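Home Topics Ask Unanswered Members Log in

Open bins or closed boxes for a small online shop, and how do you label them

Lulik

Selling secondhand sewing stuff and craft supplies out of our back bedroom. Patterns, zippers, buttons on cards, odd lots of trim, vintage thread, a few tools. Up to 800 listings now and I can't find anything. Yesterday spent most of the morning looking for a card of green buttons that sold for less than the postage.

Right now everything is in shoeboxes with lids, stacked. Whatever I want is in the bottom one. I sort by kind of thing, so there's a zipper box, then another zipper box when that one filled up, then a box that says zippers/misc. You can see where this goes.

So a few things. Should I switch to open bins on shelves or keep lids? I worry about dust on the fabric. Do people really number everything or is that overkill for one person? And if you number, do you still keep like with like? My sister helps with packing when I'm at work and she has to text me to ask where things are, so whatever I pick has to work for someone who isn't me.

Room is small, one wall free, shelves are the plain metal kind and 14 inches deep. Budget is not great. Don't want to redo it twice. Also no cats before anybody asks, but there is a window that gets sun in the afternoon.

Thanks in advance, sorry for the ramble.

Edivaldo Quintana

Ran a used camera parts and hobby shop by mail for years, mostly me plus whoever was home. Went through exactly your shoebox phase. Writing this fast before I go out so excuse the mess.

Short version: open bins, number the bins, stop sorting by kind. Longer version follows.

1. Give every bin a number and forget categories

This is the part people fight me on. Don't make a zipper bin. Make bin 7. Bin 7 holds whatever went in the day you filled it - zippers, a thimble, a pattern, whatever. Then the listing says "7" and you walk to it. When you sort by kind the bins fill unevenly and you end up with overflow boxes, same as you have now. With numbers a new item goes in the first bin with room. Takes no thought.

Mixed bins are faster to pick from too. If a bin has thirty near identical black zippers you have to read every packet. If it has one black zipper you just grab it.

Exception: stuff you sell in quantity. If you have a whole carton of the same thread, keep it together and give it its own number.

2. Write the number in the listing before you take the photo

Not after. Before. I can't tell you how many things I shot, listed, put down "for a second" and lost. Most selling sites have a private field for a stock code or a note to yourself. Put the bin number there. If yours doesn't, a spreadsheet is fine, just title and number, sorted by title. Your sister opens the sheet, finds the title, goes to the bin. No texting.

And put the item in the bin right then. The listing isn't done untill the thing is in the bin.

3. Go open, and go shallower than you think

Lids cost you time every single pick and you can't stack lidded boxes without burying something. Open bins slide out, you look down, you take the thing. Gray is good because it doesn't show scuffs and small bright packets stand out against it. Leave a hand's width of air between the top of the bin and the next shelf up or you'll be dragging it all the way out each time.

For your dust worry: bag the fabric and trim. Clear resealable bags, squeeze the air out, done. The bag also protects it when someone paws through the bin. Patterns go in upright like file folders, never flat. Flat means digging.

Measure the shelf before buying. Your shelves are 14 deep so get bins a bit under that, with a lip in front if you can find them. Bins that hang over the edge get knocked off by your hip. Ask me how I know.

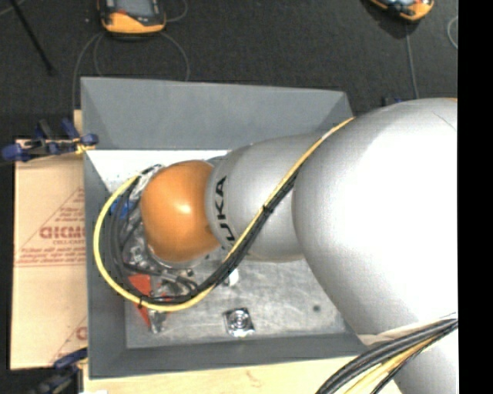

4. Label the front, low down, big

Marker on masking tape is fine to start. Front face only. If you label the rim it gets covered by whatever is sticking out. I used a paint pen later and regretted it when I renumbered. Use removable.

Put the same number on the shelf under the bin as well. Then when a bin is out you know which slot is empty and your sister puts it back in the right place. This alone fixed half our problems.

5. Small stuff goes in bags inside the bin, with a sticker

Buttons on cards, needles, snaps. Bag, little sticker, item code. I used bin number dash a running number, so 7-134 or whatever. Running number never resets and never gets reused, even after the item sells. If you reuse numbers you will mail someone the wrong thing at some point.

6. Keep the sun off

The window matters more than the dust. Printed pattern envelopes fade and old elastic goes sticky. Cheap curtain, or put the shelves on the wall next to the window and not across from it. Rubber bands too - don't use them on anything, they dry out and stick to the paper.

7. Don't move everything over at once

Start with new listings only. Anything you list from today goes in the numbered bins. When something old sells from the shoeboxes fine, one less to move. Do one old shoebox in the evening when you feel like it. Mine took from April to the end of summer and I never had to close the shop.

One more thing, the sold shelf. Keep one empty bin by the packing table. Picked items go there with the order slip, nothing else does. At the end of the day it should be empty. If it isn't, something didn't ship.

Thats all I've got, running late. Post back if the shelf heights are odd, I have some notes somewhere on spacing.

Prulo

Mostly agree but I would keep SOME sorting. I do vintage patterns and buyers ask for combined lots all the time, "do you have others in this size". If they're scattered through the whole wall you'll be walking back and forth all night. I keep patterns by size in file boxes and number everything else the way Edivaldo said. Works fine together, just give the file boxes letters so nobody mixes them up.

Also keep lids for wool. Lids and something for moths. Open bins and wool is asking for it, bagged or not. I lost a nice lot of tweed pieces that way, not a good week.

On money - don't buy bins new until you've looked at shops that are closing. They sell the fixtures at the end and hardly anyone wants them. Wipe them out and check the corners for cracks. Try to get all the same size even if it means waiting. I bought odd ones and nothing lines up.

Du

just use numbers. had categories for a year, hated it

also print the sheet once in a while and pin it up, wifi goes out and then you cant find anything

Lulik

Thank you all, this is so helpful. Going with numbers, and letters for the patterns because yes, I get the same "any others in this size" messages. Hadn't thought about numbering the shelf as well as the bin.

Edivaldo, yes please to the spacing notes. Bottom shelf is bolted lower than the others and I can't shift it, so I was thinking thread and heavy scissors down there. The curtain is up already, an old sheet for now. Sister says she wants the paper copy on the back of the door.

Edivaldo Quintana

Heavy stuff on the bottom is right. Will dig the notes out this weekend and put them in a new post, they're in inches and partly in my handwriting so give me a bit. Tape the numbers on before you fill the bins, way easier when they're empty.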